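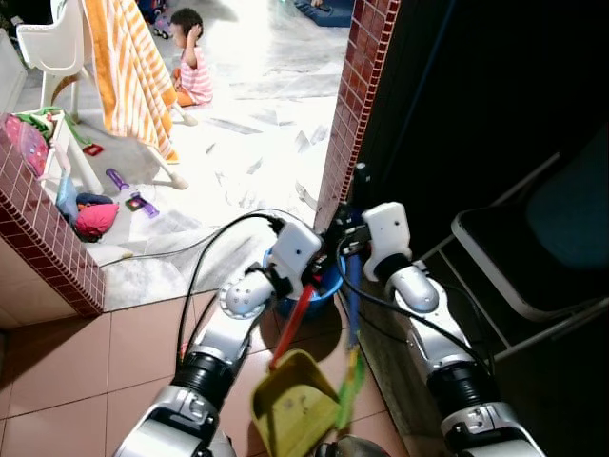
Both arms at the tiled doorway with the dustpan and broom, view from the head camera.

April, evening

Back from the Cliltus demonstration in Lindton. Writing this up before the details go. The visit was in a house, ground floor, with the family's things left where they were. I had asked for that in my first message to them and expected to be given a mock kitchen anyway.

Arrived at 10. The unit was already powered and parked in the darker tiled area outside the main room. Two arms, white and silver, with a black ribbed joint in each, white grippers. The model is the one Cliltus sells under the name Hutapea. I had read the data sheet on the train and it says little about cleaning work, so most of what follows is from watching and from asking.

The job for the morning was floor care with ordinary household tools: dustpan, broom, basin. The dustpan is yellow-green plastic with a red handle, the broom has a blue one. I asked whether the handles had been modified and was told they had not. I checked the dustpan myself during the break and found no tape, tag or insert. The grip force is set per tool from a table, and the table is filled in by hand. Adding a new tool takes the operator 6 minutes if it resembles one already in the list. I did not see this done.

I watched on the operator's screen for most of the session, standing behind the desk. The head view is better than I expected for judging where the grippers are and worse for judging depth. The operator said the same and relies on small test movements before closing on a handle. In the doorway view I could see the change in light clearly: dim on our side, very bright over the white marble. Exposure held well enough that the tile joints near the arms and the toys on the far floor were both readable. I want to ask Veltemport if their camera does as well. Ours does not.

The change of floor at the doorway was the part I had come for. Large pinkish-beige ceramic on one side, marble on the other, and a thin cable across the marble toward the threshold. The base is not allowed to cross a cable without the operator confirming. Over the morning it asked 17 times, which the operator called a normal number for that house. To me it is too many. Each request stops both arms, and the restart is slow. I suggested a fixed list of known cables, and they wrote it down.

A child was sitting on the marble beyond the doorway during part of the run, near the high chair and the toys. I asked for the rule on this and got a clear answer. With a person inside the marked zone, the base stays where it is and arm speed is held at the lowest setting. With a small child the zone is larger. The zone is drawn by the operator on a floor plan and has to be redrawn if furniture moves. The log shows the setting against the time stamp, and I was allowed to read it for the whole session. No gaps in it. I would still like the zone to come from the sensors. The present method depends on someone remembering to redraw it.

Cable routing on the arms needs work. The black cables at the left gripper stand well clear of the housing in a wide loop. In a doorway that is asking for a snag on a handle or a corner. The one along the right arm lies closer, and I would copy that layout on both sides. The Cliltus engineer said the loop is there to give the wrist its full turn. Fine, but a spring guide would do it.

Other notes, in no order:

Noise is low. I could talk at normal volume next to it.

Battery change is by hand and needs two people. There is no hot swap.

Gripper pads are rated for 3,000 cycles by Cliltus and cost more than I would like. They would not give me a price for sets.

The floor plan editor runs only on their own tablet.

The manual has a good page on wet floors and nothing at all on rugs. I asked, and rugs are "under test."

Lunch was sandwiches. Talked about service contracts, no figures given. Left at 2 and missed the fast train, so I used the wait to copy the tool table into my notebook. The column for handle diameter has two units in it, inches for the brooms and millimeters for everything else. Sent them a message about that from the platform.

To do: write to Veltemport about the camera. Ask Cliltus for the log in a form I can open. Measure our own doorway sill, and look at what we have for spring guides in the drawer under the bench before ordering any.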